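A few slow days at Plomard: talking to the couple behind a harbour guest house

The kettle was already on when I arrived, and I have a feeling it is always already on. I had come to Plomard to talk about running a small guest house by the sea, and within a minute or so I had been put in the chair nearest the window, handed a plate with a slice of apple cake on it and asked whether I'd eaten lunch. I had. It made no difference at all to the size of the cake.

The two owners have lived in the house for 15 years, the first of them with no guests and, for a good part of the winter, no proper heating upstairs either. They had been looking for somewhere much smaller. "We wanted a cottage," she told me. "Two bedrooms, a bit of garden, somewhere to put the bikes. And then the agent said there was a house round the corner we might as well look at while we were in the village, and of course that was that."

He was less sure. He remembers standing in the hall with his coat buttoned up to his chin, looking at the stairs and working out what it would cost to put them right. "I said no in the hall, I said no on the landing, and then I got to the top floor and saw the harbour, and I stopped saying anything."

The house is a good 100 years old and was built for a ship's chandler, who seems to have liked cupboards. There are cupboards under the windows, cupboards beside the fireplaces, and one on the back stairs so shallow that it will only take a row of jam jars. They have kept all of them. Guests' children apparently spend whole wet afternoons opening and shutting the doors.

Rooms with names

There are three bedrooms to let, and each has a name and not a number. Gura is at the front and gets the morning sun, Kobori looks over the garden, and Haline is up under the roof, with the sloping ceiling and the view that did for him on that first visit. People do get attached. One family has taken Haline every March since the beginning, and when another guest once asked for the same week there was, she says, "a bit of a diplomatic situation, with a great many emails".

I asked whether they had a favourite themselves. She said Kobori straight away, for the quiet and for the pear tree just outside. He thought about it for so long that we had moved on to the price of towels before he came back with "Gura, but only with the window open."

Towels, it must be said, are a serious subject here. So are pillows (two kinds, one firm and one not) and the small matter of the bathroom door in Gura, which swells in damp weather and has been planed so many times that they worry there'll soon be a gap. "You think you're going to be talking to people about sunsets," he said, "and you spend most of your life thinking about hinges."

Breakfast, and how it grew

Breakfast started out as toast and eggs. Then she began making her own bread, then a neighbour offered them honey, then somebody asked about porridge, and now the table takes most of an hour to lay. They serve until ten o'clock, although I gathered that ten is more of a wish than a rule. If a couple have walked out to the point to see the early light, there will be something kept warm for them.

"My mother ran a boarding house when I was small," she said, "and if you weren't down by half past eight the cloth came off the table. I used to feel so sorry for the ones on the stairs. I think I've been making it up to them ever since."

They don't do evening meals, having tried it for one summer and found that they never sat down together from May to September. These days they send people along the quay instead, where there is fried fish, a decent soup and a pub that doesn't mind dogs. Their own supper is at seven, in the kitchen, with the door shut – and that, they both said at nearly the same moment, is what has kept them going.
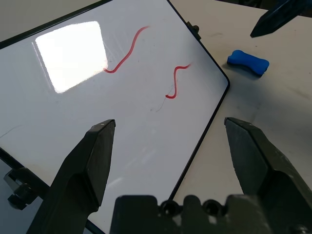
Winter, and what comes next

The house closes after the autumn half-term and opens again in March. I had imagined those months as a long rest, which made them both laugh. It's when the painting gets done, and the chimneys, and the mattresses are turned, and he has his yearly argument with the gutters. Last winter they took up the carpet on the top landing and found good boards beneath it, so that was a cheerful week.

Would they do it all again? She would, though with a bigger larder. He would, he said, with a different boiler and somebody else to do the ironing. They have talked about letting just one room in a few years' time, probably Haline, and keeping the garden side for themselves. Nothing is settled. The March family would have to be told first, and neither of them fancies writing that letter.

By then the tide had turned and it was nearly four, and guests were due. I was sent off down the path with the rest of the apple cake in a paper bag, and instructions to come back when the pears were ready.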